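Flarnimside Room Set: Carpet, Wood Strip and Dark Knit

Home > Rooms > Floors and Fabrics > Flarnimside

We've been living with this set in our own workroom for a whole winter now and we're still very fond of it. Flarnimside is a gray carpet, a light wooden strip to go with it, and a nearly black knit fabric from Gündoğdu for whatever you want to cover. You can order the three together or one at a time.
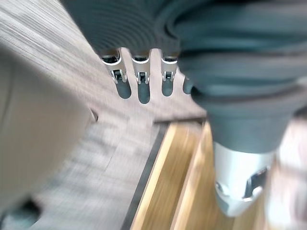
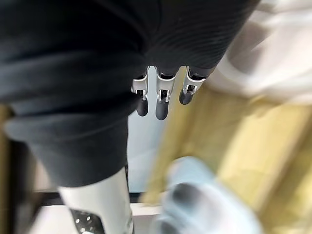
Gray carpet and light wooden strip in the first photo, the dark knit in the second.

The carpet

Gray carpet doesn't sound exciting, we know. We went through a pile of samples before settling on this one, and what won us over was how easy it is to live on. The pile is low, chair casters roll over it without digging in, and you can sit on the floor for an hour sorting parts or folding things without getting marks all over your knees. Drop a screw and you'll find it again!

The weight is 600 grams per square meter. It comes off a roll and we cut it to the length you ask for, so please measure twice (doorways too, people forget the doorways). There is a nap, and all your pieces should run the same way or the seam will show in daylight. We chalk an arrow on the back of every piece before it leaves us.

Vacuum it like any other carpet. For spills, blot with a damp white cloth and work in from the outside. We had a full mug of coffee go over in November and couldn't find the spot by the end of the week.

The wooden strip

Light wood, sold in 50-inch lengths. It looks wonderful next to the gray, much warmer than the metal bars we used to stock, and it gives the carpet a clean line to stop at. Predrill it if you're using screws. If you're gluing, leave it flat in the room for 2 days first and then put something heavy along it overnight.

The strip arrives sealed, but a cut end is bare wood and will need a dab of clear finish. Any water-based one from the hardware store will do. We tried oil on a couple of offcuts and it turned them more yellow than we wanted, though one of our customers loves it that way, so try it on a scrap.

The dark knit

This is the piece people pick up and don't want to put down. It's very dark, close to black, and it falls in soft folds and bunches up nicely at a hem. We use it for dust covers, for curtains across open shelving, and for padded rolls that keep things from knocking together in a drawer.

It is a knit, so it stretches. Let it rest on the table for a while before cutting and don't let the end hang off, or your nice straight line will be a curve by the time you sew it. A ballpoint needle and a narrow zigzag work well. For hems we like a simple turned one with a good bit of depth to it; the extra weight helps the cloth hang.

Wash cool, inside out, on its own the first time. Dry it flat. It does pick up lint, and a pale carpet or a light cat will show on it, so keep a roller handy.

What's in the set

Flarnimside carpet, cut to your length
Wooden strip, as many lengths as you need to cover the edge you've measured
Gündoğdu dark knit, cut from the roll in one piece
A small square of each, so you can check colors against your walls before you unwrap the rest

Ordering and delivery

Rolls go out with Rukero, and they will bring them to the door but not up the stairs. A full roll is awkward for one person, so have a friend around. Strips travel in a separate long carton and sometimes show up a day later than the carpet. We can't take back anything cut to length, but the sample squares are free and we'd much rather send you a second batch of those than have you guess.

The current batch of knit is limited to 40 rolls. The next one should be very close in color, but if you're covering a whole wall of shelves, get it all from the same batch. The number is on the paper tag.

Does the carpet need a pad?

On concrete, yes, a thin firm one. On wood floors we've laid it both ways and prefer it without.

Can I use the strip on stairs?

Please don't. It isn't shaped for a stair edge and it will be slippery in socks.

Will the knit block light?

A single layer won't fully. Doubled over, it does very well in our storeroom window, which gets sun all afternoon.

Do you sell the carpet in other colors?

Only the gray for now. We've been asked for green a lot and we're looking into it.

Page updated 15 Apr 2019 by the Jasano shop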